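Household > Surfaces > Tables and Desks

Print this page | E-mail this page

Matte white tabletop: gray rings and dull patches

The top is plain matte white, 27 inches deep, sold by Urnari. It is used for sorting small parts and for cups. After a month of daily use there are gray rub marks and a few dull patches. Dish soap removes the rings but not the marks. Which cleaner will not make the surface shiny? I would also like to know how to check it evenly, as the marks only show from some angles.

Posted by bimetstead_4

Test a hidden spot first. Use a damp melamine sponge with almost no pressure, 3 or 4 passes, then wipe with plain water and dry with a cotton cloth. Do not use polish or wax. Both fill the texture and leave a sheen. Heavy rubbing also does this, and a sheen caused by rubbing is permanent.

To check the surface, clear the middle, push everything to one side and look across it at a low angle. Shadows from objects at the edge are soft and gray and are easily taken for stains. Move the object before you scrub.

Posted by Stenddale

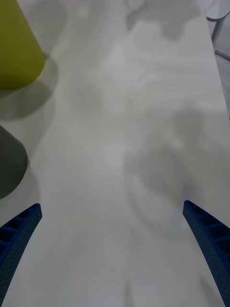 White matte top, yellow-green and dark gray items at left with their shadows.

Toothpaste worked on mine. It was a glossy top though.

Posted by Tennant34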